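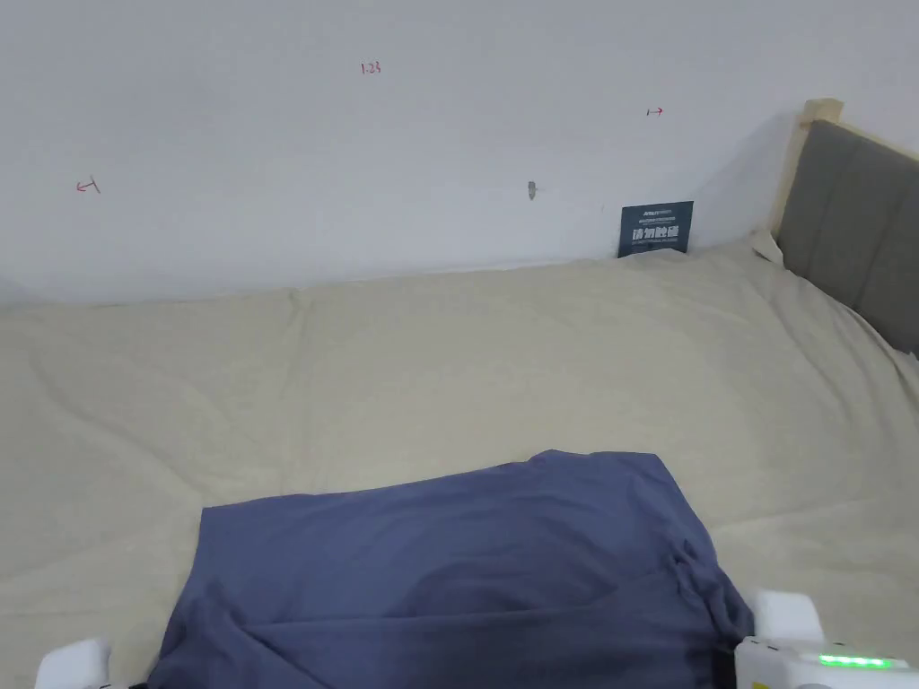

4.2 Grasp-point selection on crumpled cloth

The planner takes two inputs: a view from head height, which covers the bed and most of the cloth, and a close view from the hand-held gripper. Each input is handled by its own encoder, and the two outputs are joined before the grasp-point head. The cloth mask is computed in the head view only. In an earlier version of the Cundari planner we also computed a mask in the gripper view, but folds lying between the fingers were often split into separate regions, and the resulting grasp points were unstable.

Candidate points are sampled along the visible border of the mask and scored by local fold height. A point is rejected if its approach path would press the fingers into the mattress by more than the set limit. Wrinkles in a fitted sheet can produce scores close to those of a real cloth edge — this was the most common source of false candidates during development — and a color term was therefore added to the score.

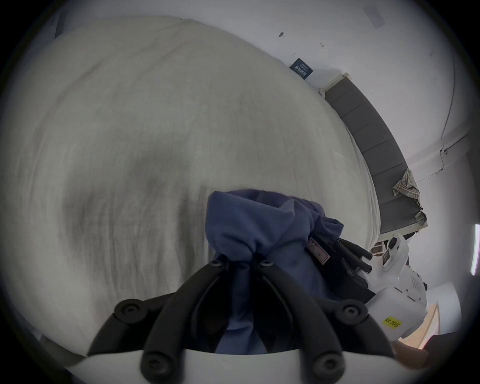
The training set for this stage holds 2211 demonstrations, of which 1408 include both views for the full length of the task. The remainder were used only to train the head-view encoder. Time alignment between the two streams was carried out with the Trikberg toolkit, and segments with an alignment error above one image interval were removed. Labels for the first contact point were entered by Hậu Ngô and checked by Visitación Sarmiento; the 103 segments on which they disagreed were set aside and do not appear in any result reported in Section 5.

At run time, the grasp point is updated until the fingers begin to close and is then held fixed. Updates made after that moment caused the commanded pose to drift along the fold, as shown in Figure 6.

Figure 6. Commanded gripper position along the fold, with updates held fixed at closing (solid line) and with updates continued (dashed line).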